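# Written Rules for Two-Handed Cloth Demonstrations

Project report, Thư Mai
Course: Automation Practice and Standards

## 1. Background

Our course asked each student to take one task from the lab and write a working standard for it. I chose cloth handling with the paired hand-held grippers. The lab already had a rule sheet for rigid objects, written for the Nurneo sorting project, and people were using it for towels as well. It covers cups and boxes in detail. For fabric it has one line, "hold firmly," and operators read that line in different ways.

The recordings are used to train the folding policy on the Timudine arm. If one operator pinches a corner and another grabs a handful from the middle, the policy gets mixed instructions for the same task. The aim of this report is a short set of rules that a new operator can follow after one reading.

## 2. Method

I went through 244 recorded demonstrations and wrote down each point where the operator let go, pinched again, or stopped. I then talked with the operators about what they were trying to do at those points. A first draft of the rules was tried in 2 sessions in March. After that I removed two rules that slowed people down and reworded the rest.

Only towels were included. Shirts and anything with buttons were left for a later project.

## 3. The rules

The final version has 6 rules.

1. Clear the table of anything the towel could catch on. Position tags may stay.
2. Take hold with one gripper at a time. Close the first on a corner before reaching with the second.
3. Pinch between the jaw tips. Fabric should not reach the linkage or the pivots.
4. Lift until the towel is off the table along the top edge. The lower part may rest on the table.
5. Do not pull the towel tight between the grippers. A visible sag is correct.
6. Keep fingers on the grippers. If the cloth needs to be touched by hand, stop the recording and start again.

Rule 5 caused the most discussion. Several operators had been pulling the cloth straight because it looked neater. On the Timudine arm a tight towel puts a side load on both wrists, and the force limit in our lab safety sheet is low enough that the arm stops. Demonstrations with slack in the cloth are therefore closer to what the arm is allowed to do.
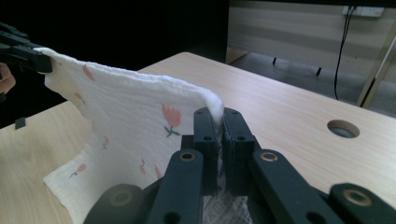 *Figure 1. A flowered towel held between the two grippers, with slack in the cloth and the lower part on the table (rules 4 and 5).*

Rule 3 is harder to check than it sounds. Thick towels bunch up when the jaws close, and a fold can get down into the mechanism. I considered setting a maximum amount of fabric in the jaws but could not find a way to measure it during a session. The rule now asks the operator to look at the gripper before lifting and to release if in doubt.

## 4. Checking

A second person reviews each batch against the rules before it is added to the training set. The reviewer uses a sheet with 4 boxes: grip, lift, slack, hands. Rules 1 and 2 are checked by the operator at the start and are not on the sheet. Ngubane, the course supervisor, asked for a comment line under the boxes, and it was added.

A demonstration that fails a box is kept in a separate folder and labeled with the rule number. It is not deleted, as the Skustton group wants failed grips for their own work on slip detection.

## 5. Limits and open points

The rules have been tried by people in our lab only. I did not test whether they improve the trained policy, and that would need a full training run with old and new recordings side by side. There is also no rule yet for how fast to move. Operators asked for one, but I did not have enough data to choose a number.

The rigid object sheet should have its "hold firmly" line removed so that the two documents do not disagree. I have sent the change to the lab manager.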